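Open day at the old prayer house in Bositz, 15 October 2022

I came to Bositz by the morning bus from Nukum, together with 17 other visitors. The prayer house opens its doors only two times in a year, in January and in autumn, and I had wanted to see it for a long time. Our guide was Þórarinn Lund, who has studied the papers of the congregation and speaks with great patience.
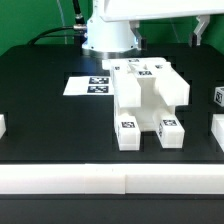

White robot arm at the black table, with the assembly fixture.

The first building was from wood and burned down. The present one has 212 seats, of which the upper ones were for the women. After the families moved away to Tai, services became rare, and now ten people come on an ordinary Sabbath. The old register has 412 names, written in two alphabets by the same hand.
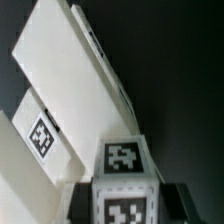 What I liked most was the reader's desk. It is painted many times, and the last paint is a pale gray which I did not expect in such a place. The picture also has a pale surface, off-white and matte, a little grayer toward its lower end, and the desk looks similar when the light comes from the side window. Mr. Lund let us turn the pages of one prayer book, printed in Prirnex, with wax on the cover.

Entrance is free, but please bring a head covering. The bus back leaves from the bridge.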